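소꿉 그릇의 출석을 부르는 사람

최종 업데이트: 27/06/2019

장난감 대여점 Truvorard의 문은 당겨야 열린다. 문에는 '미세요'라고 적혀 있다. 점장은 개점할 때 스티커를 잘못 주문했고, 바꾸려면 4,000원이 더 든다기에 그냥 두었다고 했다. 그 뒤로 손님의 성격을 문 앞에서 파악하는 재미가 생겼단다. 여러 번 미는 사람은 반납이 늦는다는 것이 그의 이론인데, 통계를 내 본 적은 없다.

이곳에서 빌려주는 것은 소꿉놀이 도구뿐이다. 블록도 인형도 자동차도 없다. 대여 목록에 올라 있는 물건은 977점이고, 그중 512점이 음식이다. 나머지는 음식을 담거나 젓거나 뜨는 데 쓴다. 왜 하필 소꿉이냐고 묻자 점장은 잠깐 생각하더니 "자동차는 굴러가 버리잖아요" 하고 대답했다. 더 깊은 뜻이 있을까 싶어 기다렸지만 그게 다였다.

하루의 대부분은 안쪽 방의 하얀 탁자에서 지나간다. 반납된 꾸러미를 풀고, 하나씩 올려놓고, 목록과 맞춰 보고, 이름을 불러 준다. 점장은 이 일을 '출석'이라고 부른다. 대답하는 물건은 아직 없었다고 한다.

"제일 골치 아픈 게 나무예요. 플라스틱 햄버거는 누가 봐도 햄버거인데, 나무토막은 집집마다 다르게 부르거든요. 우리 목록에는 '원통, 짧은 것'이라고 되어 있어요. 그런데 반납 쪽지에는 소시지라고 적혀 와요. 다음 집에서는 마시멜로고요. 한번은 '할아버지'라고 적혀 온 적도 있습니다. 그건 더 안 물어봤어요."

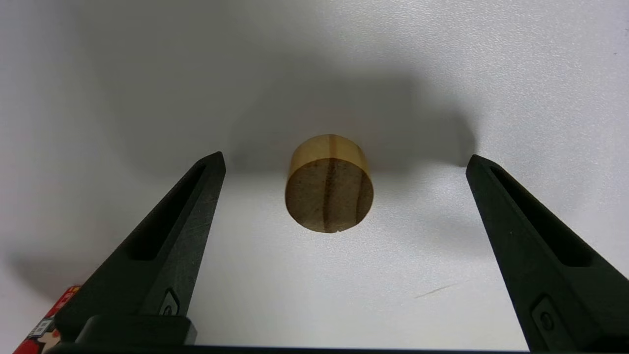
그는 나무 물건에 한해서는 결이 신분증이나 마찬가지라고 했다. 같은 굵기로 잘라도 줄무늬가 똑같은 것은 없으니, 다른 집 것이 섞여 들어와도 들여다보면 안다는 것이다. 흠도 웬만하면 갈아내지 않는다. 손에 걸리는 흠만 사포로 문지르고, 눈에만 걸리는 흠은 놔둔다.

"처음에는 다 갈았죠. 새것처럼 만들어야 하는 줄 알고요. 그러다 보니까 물건이 점점 작아지더라고요. 당근 하나는 나중에 거의 이쑤시개였어요."

개점 전에 그는 주방용품 도매상 Zostilus에서 일했다. 진짜 국자와 진짜 냄비를 28년 동안 팔았고, 그동안 집에서는 거의 라면만 끓였다. 퇴직하면 요리를 배우겠다고 가족에게 약속했는데, 지금 하는 일도 넓게 보면 부엌일이라는 것이 본인의 주장이다. 가족은 그렇게 넓게 보지 않는 모양이다.

도매상 시절의 버릇은 분류법에 남았다. 선반에는 '불 쓰는 것', '불 안 쓰는 것', '애매한 것'이라는 이름표가 붙어 있다. 애매한 것 칸이 제일 크다. 빵인지 코르크 마개인지 모를 갈색 물건, 달걀 타르트로도 보이고 윤을 낸 빵으로도 보이는 둥근 것들이 거기 모여 산다. 타르트냐 빵이냐를 두고 그는 지난 3월에 단골손님과 한참 다퉜다. 손님은 다섯 살이었다.

"제가 졌어요. 먹어 보면 안다고 하더니 진짜로 먹는 시늉을 하고는 빵이라고 하는데, 거기다 대고 무슨 말을 하겠습니까. 저는 안 먹어 봤으니까요."

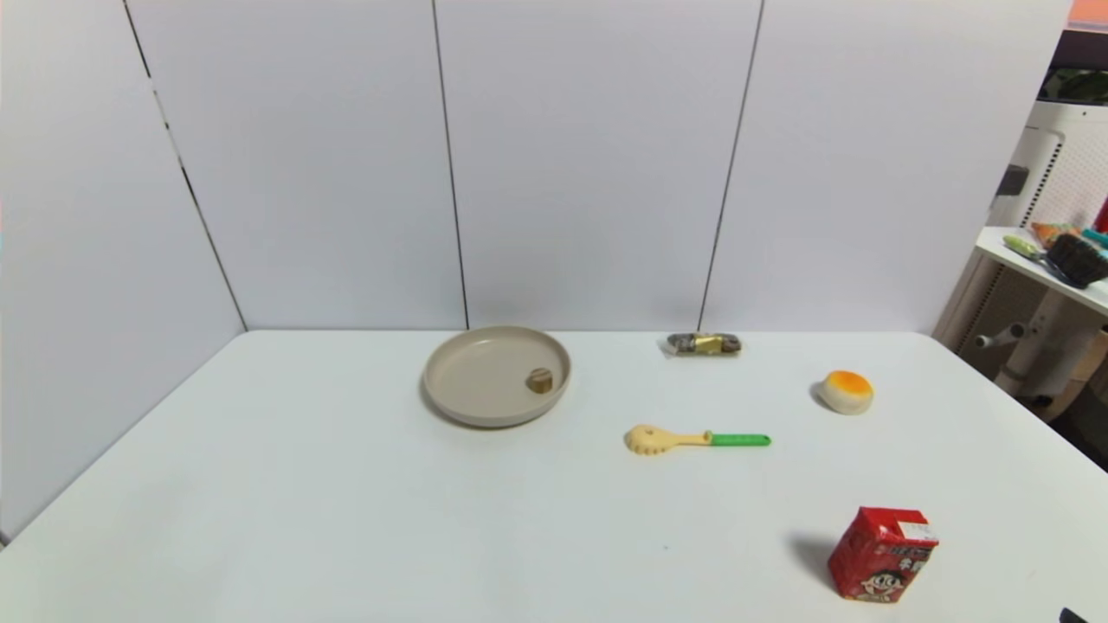 국자류로 넘어가면 이야기가 길어진다. 점장이 가장 아끼는 분야인데, 대여 순위로는 늘 바닥이다. 아이들은 음식을 빌려 가지, 음식을 뜨는 물건을 빌려 가지는 않는다. 그런데도 그는 파스타 국자와 수프 국자와 뒤집개를 꼬박꼬박 따로 적는다. 목록을 정리해 주던 업체 Chiriac에서는 '조리 도구'로 한데 묶자고 제안했다가 긴 전화를 받았다고 한다.

"파스타 국자에는 이가 있어요. 면이 안 미끄러지라고 있는 겁니다. 장난감에도 그걸 만들어 놨다는 건, 누군가 면을 생각했다는 얘기예요. 면이 없는데도요. 저는 그 사람이 좋습니다. 만나면 밥을 사고 싶어요. 라면이겠지만."

접시에 대해서는 의외로 냉정했다. 접시는 어디에나 있고, 깨지지 않는 접시는 긴장감이 없다는 평이다. 다만 테두리가 올라온 둥근 접시는 조금 높이 쳐 준다. 아이가 들고 뛰어도 위에 얹은 것이 덜 떨어진다. 시험해 봤느냐고 물으니 직접 들고 뛰었다고 했다. 가게 한 바퀴를 돌았고, 마침 손님이 들어왔고, 손님은 도로 나갔다.

포장지에 싸인 과자 종류는 규칙이 따로 있다. 소꿉용 모형과 진짜 간식이 반납 꾸러미에 섞여 오는 일이 잦아서, 포장이 있는 것은 모두 한쪽으로 밀어 두고 마지막에 본다. 눌러 보고, 무게를 가늠하고, 그래도 모르겠으면 하룻밤을 둔다.

"다음 날 개미가 와 있으면 진짜예요. 저희 집 검수는 개미가 합니다. 월급은 현물로 나가고요."

탁자가 왜 흰색인지도 물었다. 도매상에서 배운 것이라고 했다. 물건을 팔 때는 짙은 색 위에 놓고, 흠을 찾을 때는 흰색 위에 놓는다. 벽까지 허여멀건 판으로 두르니 처음 온 사람들은 치과 같다고들 한다. 점장은 그 말을 칭찬으로 받아들인다. 치과만큼 꼼꼼하다는 뜻일 수도 있으니까. 겁이 난다는 뜻일 가능성도 슬쩍 꺼내 보았으나 못 들은 척했다.

흰 탁자의 단점은 다 보인다는 데 있다. 부스러기 하나만 떨어져도 그는 하던 말을 멈춘다. 인터뷰 중에도 두 번 멈췄고, 그중 한 번은 기자의 소매에서 떨어진 것이었다.
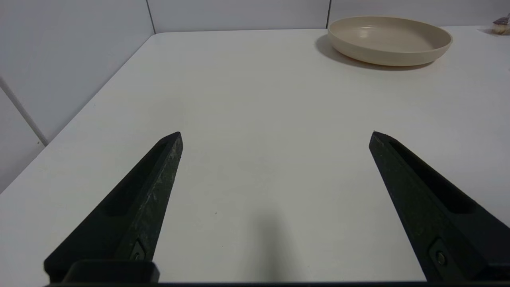 "닦는 건 마른행주로 한 번, 젖은 행주로 한 번, 다시 마른행주로 한 번이요. 순서를 바꾸면 얼룩이 남아요. 세제는 안 씁니다. 아이들이 어차피 입에 넣으니까 목욕은 물로만 시키고, 나무는 물도 아껴요. 꼭 짠 행주로 닦아서 그늘에 세워 둡니다. 눕혀 두면 한쪽만 늦게 말라요."

요즘 고민은 이웃이다. 길 건너에 Zutow라는 장난감 가게가 들어와 새 소꿉 세트를 싸게 판다. 빌리는 값에 조금만 보태면 살 수 있으니 사정이 좋을 리 없다. 그런데 점장의 걱정은 방향이 조금 달랐다. 그 가게 세트에는 뒤집개가 들어 있는데 뒤집을 것이 없다고 했다. 그는 적정을 살피러 갔다가 결국 한 세트를 사 왔고, 뒤집개는 지금 '애매한 것' 칸에 있다.

연체료는 받지 않는다. 대신 늦은 사람은 출석을 한 번 부르고 가야 한다. 꾸러미를 탁자에 펼쳐 놓고 목록을 소리 내어 읽는 것이다. 어른들은 대개 목소리가 작아지고, 아이들은 대답까지 대신해 준다. 원통, 짧은 것. 네. 파스타 국자. 네에. 한 아버지는 차라리 돈을 내겠다고 했지만 통하지 않았다.

돌아가는 길에 대여 회원 신청서를 받았다. 좋아하는 음식을 적는 칸이 있고 그 밑에 작은 글씨로 '가짜도 됨'이라고 되어 있다. 나는 달걀 타르트라고 썼다. 점장이 한참 들여다보더니 우리 가게에는 빵밖에 없다고 했다. 나올 때는 문을 당겼는데, 안쪽에서는 미는 문이었다.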